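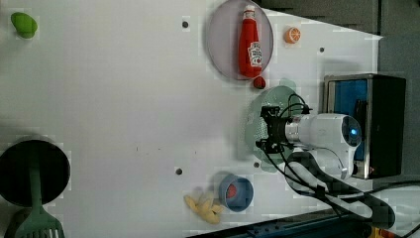

Setting the Table: What Belongs on a Shared Tabletop?
Student project report, Pelbridge, second term
Written up by Vitória Torres for the Stirnon group

Why we picked this

Our group of six wanted a project on something everybody does and hardly anyone thinks about, and we landed on the table. More exactly, we landed on the mess that builds up on a table between cooking and eating. Where do people put the sauce? Does the pan come to the table or stay at the stove? When there are two plates and only one piece of fruit, who gets it? I was sceptical for the first hour and completely hooked by the second (ask my flatmates, who have been hearing about spatulas since December).

What we did

We kept the set of things small so that every layout could be compared with every other one. The regulars were a frying pan, a green spatula, a red ketchup bottle with a white cap, a slice of orange, and two plates, one a translucent lavender-grey and the other a pale mint green with a dotted texture near the rim. A white tabletop was our favourite surface by a mile, because the colours sing on it!

We then asked people to look at a layout and say what they would move first, and where to. They wrote a sentence or two on a card, no names, and dropped it in a box. We collected 38 cards over the term. That isn't a huge number, but the handwriting alone made it worthwhile, and a few people filled both sides.

Layout 3, "bottle on the plate"

Of all our layouts this one got people talking the most. The ketchup lies on its side across the lavender plate, with the orange slice just to the right of it and the little dark red round piece down by the base of the bottle. The mint plate is off on the other side. The pan sits at the left with the spatula resting across it, and the bright green piece is up in the corner on its own.

The bottle bothered nearly everyone. Most cards wanted it off the plate and standing up, and the words "stand it up" came back again and again. One person argued at length that a bottle lying down is ready to pour, and I have to say the argument grew on me.

The green piece split the room. Is it a lime or a green pepper? We left it unlabelled on purpose, and the answers changed depending on which one the reader saw. Lime people sent it over to keep the orange slice company. Pepper people put it straight in the pan. I love this result more than any other in the project, and if we ran it all again I would build the whole thing on that one object.

The spatula surprised me by how little anybody cared. A utensil resting across a pan seems to read as "in its place" even when the pan itself is somewhere odd. Two cards did mention the handle and wanted it turned so it wouldn't get knocked.

Colour matching

We had a hunch that people would sort by colour and send the green things to the green plate. A few did, and said so cheerfully, but far more sorted by use: food on plates, tools with the pan, sauce in between. The Pagano group next door ran a similar exercise with cups and told us they saw a bit of colour sorting as well, so it may depend on how alike the objects are to begin with.

Problems

Our card question was too wordy. "What would you move first, and where to?" is really two questions, and some people only answered one. We also forgot to ask whether the person was left-handed until we were well into the term, which is a shame given how many comments were about handles and reach.

Next steps

The Jikness group has offered to lend us a second set of plates in darker colours, and we'd like to rerun layout 3 with those and leave everything else the same. We also want a version with the bottle standing up from the start, to see what people complain about instead. The cards are in the blue folder if anyone wants to read them before Sunday.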